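Single supplier or several for instruments on a gas compression skid?

Janaka Sarkar
26 October 2018

We are a small engineering contractor and we have been asked to replace the field instruments on a gas compression skid at a plant run by a client called Saha. It's a mix of pressure and temperature transmitters, level switches and the control valves with their positioners. There are 50 tags in total.

The client's spec says "preferred single supplier" but doesn't make it mandatory. Radusora has quoted for the whole lot. Their transmitters are fine and we have used them before, but the control valves are bought in from somebody else and re-badged, and the price on those is high. Vernska makes its own valves and can deliver them in April, earlier than Radusora. If I split the order I would have two sets of documents, two factory tests and two warranty contacts.

Has anyone split an order like this, and was the saving still there at the end of the job? My manager wants a recommendation and I don't want to base it only on the quote totals.

2 comments

Parvathi Kamath

I have done it both ways. The hardware saving on a split order is real, but you have to put your own hours against it. On our last split job the extra work was mostly in these places:

– checking that both suppliers were working to the same revision of the datasheets
– getting the hazardous area certificates into one format the client would accept
– sorting out signal problems between the positioners and the control system, where each supplier pointed at the other

That last one is what costs money. With a single supplier there is one company to call and it's their problem. With two, it is yours, and you need somebody on your side who can look at a loop and say where the fault is.

For 50 tags I would probably split it, but only along a clean line. Give all the valves with their positioners to one company and everything else to the other. Don't let them share a loop component. Write down in both purchase orders who supplies the cable glands, the mounting brackets and the tubing fittings. We left the brackets out once and each side assumed the other had them.

Also ask Radusora to requote without the valves before you compare anything. Package discounts tend to disappear when you take a part out, and then the saving is smaller than it looks.

6 people found this helpful

Mahfuz Barua

Go with one. Less paperwork.

Vandana Solanki 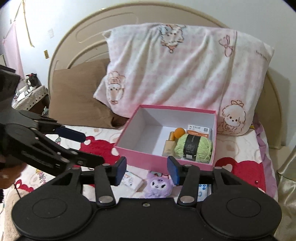 I agree with most of what Parvathi wrote, but I would look at the spares before deciding. The purchase price is paid once and the client will be holding spare parts for as long as the skid runs. Ask Saha what they already stock. If their store is full of Radusora transmitters and another make of valve, a split order costs them nothing extra. If everything on site is one make, their maintenance people will not thank you for adding a second one.

The re-badged valves would bother me a little too. Ask who the real manufacturer is and whether you can buy the trim and seals from them directly. If the answer is no, you will be paying the higher price every time a valve is overhauled. Get the spares price list with the quote and ask for it to be held for 2 years.

On the warranty side, check when the period starts. Some suppliers count from delivery and some from startup. If Vernska ships early and the valves sit in a warehouse waiting for the rest, part of that cover could be gone before the skid sees any gas.

Janaka Sarkar

Thanks. I have asked for the requote without valves and for the spares list, and I'm waiting to hear from Saha about their stock.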